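GAME 3203: Reading Reviews and Scores
Unit 4 handout: Score aggregation and scale compression
Instructor: Shobha Pai
Revised 14 July 2021

4.1 Scope

This unit covers how review scores for video games are combined into a single number, and what is lost when that is done. Score scales were covered in Unit 3 and are assumed here. The running case is Multar, a puzzle game by Tanoli, released in May on two platforms. All scores quoted are from the course data sheet.

4.2 Terms

Raw score: the figure printed by the outlet, on the outlet's own scale.
Converted score: the raw score mapped to a 100-point scale.
Weight: the multiplier applied to an outlet's converted score before averaging.
Aggregate: the weighted mean of all converted scores, rounded to a whole number.
Spread: the difference between the highest and lowest converted score.

4.3 Conversion

Most conversion is linear. A score of 4 out of 5 becomes 80. A score of 8 out of 10 also becomes 80. The two are treated as equal, although a five-point scale without halves has no way to express 75 or 85. The reviewer on that scale has rounded before the aggregator sees the number.

Letter grades have no natural mapping. Jorel converts a B to 75; Miratix converts it to 80. Neither publishes a reason. Where an outlet prints no score, Jorel leaves the review out of the mean, and Miratix assigns one after reading the text. Record which method was used whenever you cite either site.

4.4 Compression

On a nominal 100-point scale, the scores outlets give to commercial releases tend to fall in the upper part. The usable range is narrower than the printed one, so small differences carry more meaning than they appear to. A game at 68 may be read as a failure even though the outlet's own key describes that band as "fair."

Multar has 18 scored reviews on the data sheet. The highest converts to 90 and the lowest to 60, giving a spread of 30. Report the spread with the aggregate. A mean on its own does not separate a game that most reviewers found acceptable from one that divided them.

4.5 Weighting

Suppose outlet A gives 90 with weight 2 and outlet B gives 60 with weight 1. The aggregate is (180 + 60) / 3 = 80. With equal weights it is 75. The reviews are unchanged – only the weights differ. When weights are not published, the aggregate cannot be reproduced and should be cited as reported.

4.6 Platform versions

Scores for different platforms are sometimes pooled and sometimes listed apart. Pooling hides faults specific to one version, such as slow loading or poor controls. Keep them apart unless the source has already combined them. Xinyi Dong's notes on the two Multar versions are in the course folder and should be read before the exercise.

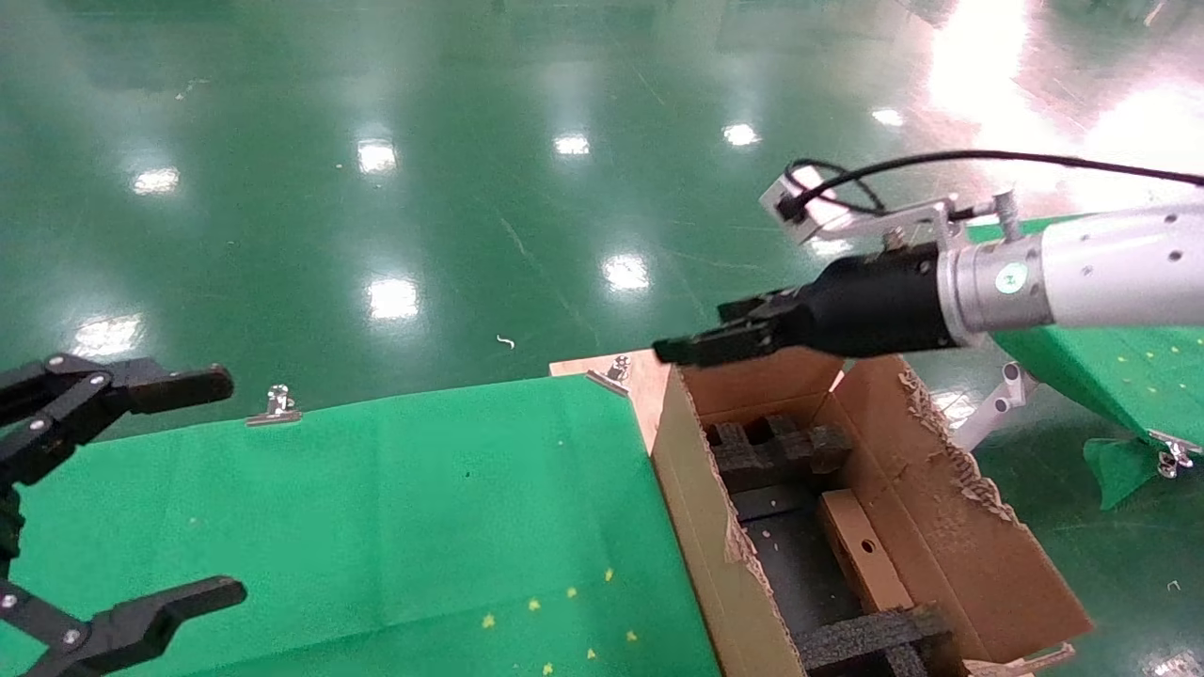
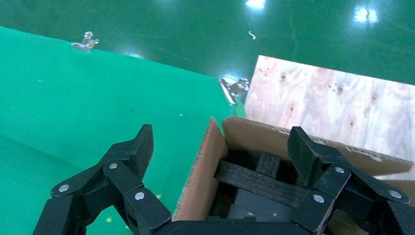
4.7 Exercise

1. Convert all raw scores for Multar using the Jorel table, then the Miratix table.
2. Compute the unweighted mean and the spread for each set.
3. Identify every review whose converted score differs between the two sets.
4. State, in one paragraph, which aggregate you would print and what note you would attach to it.

Show all working. Round only at the final step.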